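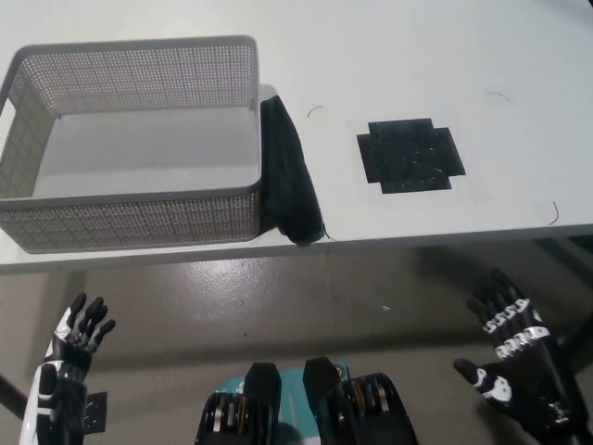

4.3 Preparing the Table and Work Area

Complete these steps before each session. The operator named on the shift sheet is responsible for the work area until sign-off.

1. Confirm that the robot is in hold mode and that both hands are clear of the tabletop.

2. Place the basket near the front edge of the table, to the left of the black cross. Remove anything left inside it.

3. Hang the cloth over the right end of the basket. It may touch the tabletop but must not cover the cross.

4. Remove hairs, loose threads and dust from the tabletop and from the tape. Use a dry wipe only.

5. Check the floor in front of the table for spills and loose items.

6. Enter the setup in the Tendow log under code 173 — one entry per session.

CAUTION: Keep fingers, sleeves and lanyards away from exposed gears and bearings at all times, including in hold mode.

NOTE: Worn tape is replaced by the site lead only. At the Grivdale site, contact Uchenna Uzor, extension 2860.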